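4.2 Effect of tracking on reading errors in small timetable figures

The second experiment tested whether added letter space reduces misreadings when numerals are set below 7 point. The material was drawn from the Tusholm bus timetable, which is set in Ploro, a narrow sans serif with tabular figures. Wenjie Bai prepared two settings of the same pages. In the first, the figures kept the default advance width supplied with the font. In the second, 13 units were added on both sides of each figure, and the column gutters were reduced so that the overall table width did not change. Type size, line spacing and paper were held constant.

Each of 42 readers was given a route number and a stop, and was asked to read aloud the next departure after a stated time. Answers were scored as correct, as a row error (the right column but a neighbouring line) or as a figure error (a single numeral misread). Readers who normally wore glasses for close work wore them throughout. Page order was balanced across readers, and the sheets were changed between trials by the same person.

Figure errors were less frequent in the wider setting. The reduction came almost entirely from three confusions: 3 for 8, 6 for 8, and 5 for 6. Confusions between 1 and 7 were rare in both settings, probably owing to the flag and foot on the Ploro numeral one. Row errors moved in the other direction. With the gutters narrowed, readers were more likely to drift to the line above or below, and this was most marked in the evening columns, where several cells are blank.

The two effects are of similar size, and the total number of correct answers did not differ reliably between settings. This agrees with the argument put forward by Duan that space within a number and space between numbers draw on the same budget – a gain in one has to be paid for in the other unless the page grows. It does not agree with the earlier pilot by Saodah Osman, in which wider figures gave better scores overall. The pilot used ruled tables, and the rules may have held readers to the correct line.

A further setting with a hairline rule under every fifth row is treated in section 4.3. Scoring sheets were checked twice, the second time by Elsie Pomare without knowledge of the setting.
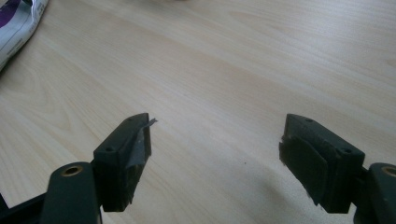

Print Legibility Group, Department of Graphic Communication, Emudton

Figure 2. Light-coloured wooden tabletop with wavy grain.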